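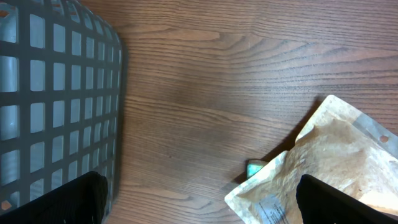

Cinduvbridge, November 21, 2022

If your kitchen table is anything like mine, it collects things. Mail, a pair of scissors, the vitamins, whatever came out of somebody's coat pocket on the way in. I used to clear it by carrying armfuls from room to room and setting them down on some other surface, and then of course I had two messy surfaces and sore arms. What finally helped was a plain plastic basket with a grid of openings in the sides, gray, nothing fancy, parked on the left end of the table whenever I'm ready to tidy.

I like the open grid kind best, and I've tried a good many over the years (wicker snags my sweaters, and canvas slumps over as soon as you turn your back). Crumbs and dust shake right out, it rinses in the sink, and you can catch a bit of color through the holes, so you have a fair idea of what's in there before you go digging. Run a thumb along the bottom before you put one on good wood, though! Molded plastic sometimes has a rough seam underneath, and a stick-on felt dot at each corner takes care of it.

Set a timer for 15 minutes and start at the far end of the table, working toward the basket. Everything that lives in another room goes in. Don't stop to read the mail. When the timer rings, take the basket for one walk through the house and drop things off as you go, and bring it back empty if you possibly can.
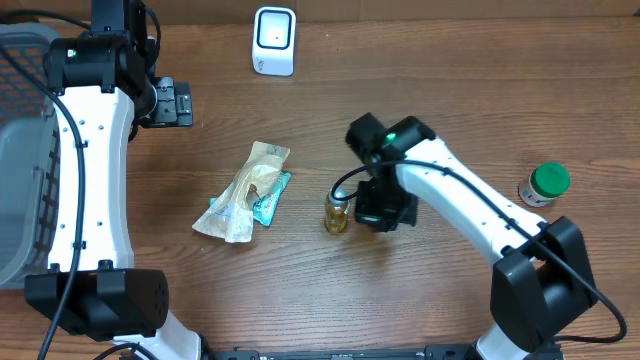

From the Home Corner Team, Mbeki Neighborhood Club

Now, small bottles. They are the worst offenders on any table, and they tip over if you toss them in with the rest, so I leave them standing on the wood until the very end and move them by hand. Tighten every cap first, even the ones you're sure of. Imani Begay keeps hers upright in an old loaf pan set inside the basket, and I have copied her shamelessly ever since June. If a bottle has left a ring, try a soft cloth barely dampened with warm water and a drop of dish soap, wipe along the grain, and dry it straight away with a second cloth. An old white mark may want a little furniture polish and some patience, and it's always wise to try a hidden spot first.

For the table itself, once it's clear, wipe with the grain from one end to the other and lift the basket to get underneath (I forget this more often than I'd like to admit). Grit trapped under a basket scratches worse than almost anything you'll set on top of the table.

Jong-dae Hyun wrote in to ask how big a basket to buy. Mine is small enough to carry on one hip with a hand free for the banister, and I wouldn't go larger. A big one just turns into storage, and by the holidays you'll be hunting through it for the tape.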